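# Kumia gripper release fault

The **Kumia gripper release fault** was a recurring failure in a gift-packing work cell run by the automation firm Kumia at its Cledonia laboratory. The cell used a single collaborative robot arm to place small goods into presentation boxes and close the lids. Under certain conditions the gripper opened before the arm had finished lowering its load, and the item or lid fell onto the work surface. No injuries were reported. The fault is known mainly through the internal review that followed, which was later used in training material on tool wiring and safe stops.

## Background

Kumia set up the cell to study packing tasks that had resisted automation, among them the handling of ribboned lids and the seating of goods in cardboard inserts. The control software was supplied by Kokkinos, a contractor, and the gripper firmware was maintained by a separate team at Borkgate. Responsibility for the signal between the two systems was not clearly assigned, a point to which the review returned several times.

The first early releases were logged in February. They were put down to operator error, as the staff on duty had been changing grip force settings by hand.

## The fault

On 23/06/2022 the cell began a long unattended run of 987 packing cycles. The arm completed 827 of them before the supervisor program halted it. During the run the gripper released early 7 times. In three of these cases the arm went on to the next step and pressed down on a lid that was no longer aligned with its box, and the force limit did not trip until the cardboard had been crushed. 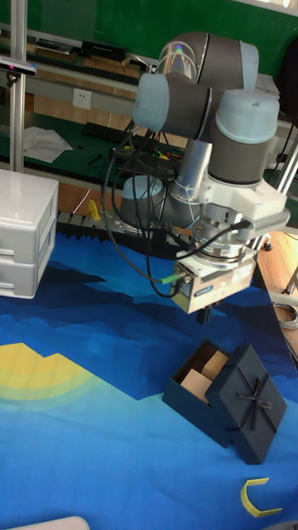
The review, led by Hanane Ouazzani, found that the early releases were caused by brief losses of the gripper's control signal. Bending of the cable near the tool end, most severe when the wrist turned at the bottom of its travel, interrupted the connection for a few milliseconds. The firmware treated the loss as a restart and moved the fingers to their default position, which was open. The control software received no error message and assumed that the part was still held.

A second finding concerned the force limit. It had been raised during earlier trials with stiffer boxes -- and had never been returned to its original value.

## Corrective measures

The cable was rerouted with a larger loop at the wrist and fixed with a strain relief clamp. Borkgate changed the firmware so that the fingers hold their last position after a signal loss, and Kokkinos added a check that stops the arm if the gripper fails to confirm its state. Changes to the force limit now require a written entry in the cell log.

Vangelis Chrysikopoulos, then head of safety at Kumia, objected to the first version of the firmware change. He argued that a gripper that stays closed after a fault could trap a hand, and asked for a manual release to be provided. The final version included one.

## See also

- Collaborative robot
- Fail-safe
- Strain relief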